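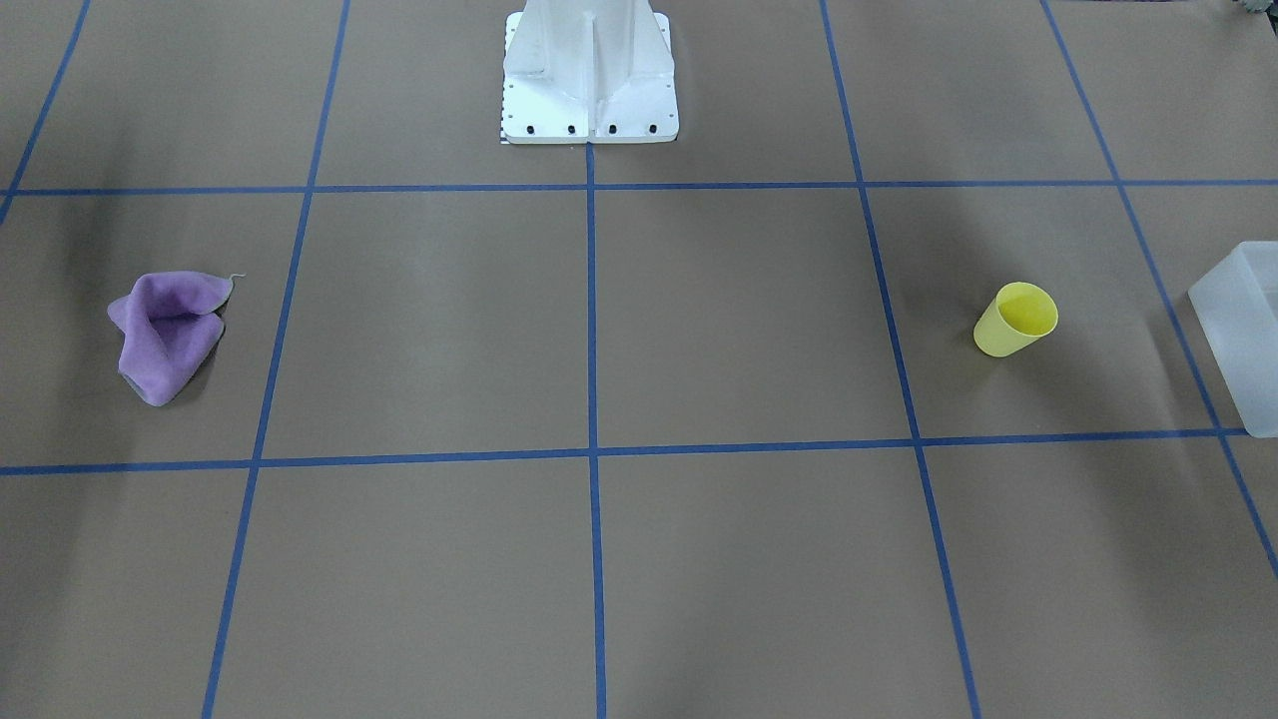
## Grid overlay keeps landing one cell over (Koech workspace mapper)

**Opened:** Nov 15, 2025
**Status:** fixed on my branch, not merged

Okay, this one ate my whole afternoon! The planner kept sending the grasp for the yellow cup to the cell next door, and I was sure it was the detector. Nope. The mask on the cup was great, and so was the one on the purple cloth (even with that pointy corner sticking up).

### What I tried

1. Restarted the Ernar perception node. Same thing.
2. Turned off the cloth class, in case the two were getting swapped. Same thing.
3. Dumped the line fits for 200 saved images. Now we're talking: in 16 of them the far-right vertical line was just gone.

The line finder wants one long unbroken blue run, and the white see-through bin sits right across that tape. The blue behind the cloudy plastic is too pale for our color threshold, so the fit gets dropped and every cell after it gets renumbered. Ugh.

### Fix

- Widened the saturation range a bit and let the finder join segments across a gap.
- Cell IDs now count out from the center line under the robot base, so one lost line can't shift the rest.

Reran the 16 bad ones: 13 come out right. The other three still lose the line, and I think it's the shadows, but I haven't looked properly yet.

### Still to do

- [ ] Look at those three
- [ ] Make the planner refuse a grasp if a line is missing
- [ ] Check that the Kurstead config doesn't hardcode the old cell IDs (I have a bad feeling it does)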